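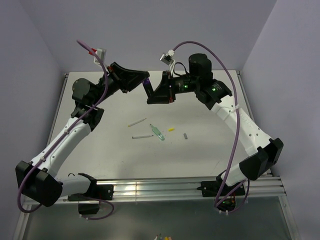 *2 min read*

I wore the Nekby Alcaraz for 13 days before I worked out how to set the date, and by then the date was right on its own.

The Alcaraz is Nekby's dress watch, or the nearest they've come to one. Until now the brand has been known for large divers with crowns like bottle tops, bought by people who get nervous in the shallow end. It's a slim steel watch with a cream dial, plain baton hands and a small seconds register at six. It costs 2,000 pounds, and I'll come back to that.

First the good part. The case is lovely. The lugs curve down properly, so it sits flat on a wrist as bony as mine, and the change from brushed flanks to polished bezel is as clean as I've seen at this price. It slips under a shirt cuff without a fight. My wife noticed it, and she has not noticed a watch of mine since the yellow one.

The dial takes longer to like. In daylight it's a warm, buttery colour. Under office lighting it goes the shade of old piano keys, and the applied numerals more or less vanish into it. There's no lume. Nekby says this is in keeping with the character of the piece, so at night you'll be reading the time from your phone, in keeping with the character of that.

Inside is the Prakeritz hand-wound movement, which gained 9 seconds a day on me at first and then calmed down to four. I can live with four. Winding is a pleasure, with a soft, even click, and I found myself doing it in meetings. Setting is another matter. The crown has three positions and the middle one is more of a rumour. You pull for the date and get the hands, push back, pull again, get the hands again. Chibuzor Ojo, who services most of my watches and has the fingernails for it, found it first time and was unbearable about it.

Then there's the strap. It's by Finar, it's calfskin, and for the first week it had all the give of a roof tile. It has softened since. The buckle is signed and nicely finished, but the holes are spaced so widely that I have a choice between numb and falling off. I swapped it for an old grey suede one and liked the whole watch better at once.

So, 2,000 pounds. For the case and the movement I think that's fair – a bit keen, even. For the strap and the crown it isn't. Nekby is promising a version with no date in August, at the same price, which takes away the worst thing about this one and charges you nothing for the removal. I'd wait for that. Mine is going back on the 22nd June courier, still on the wrong strap, four seconds fast.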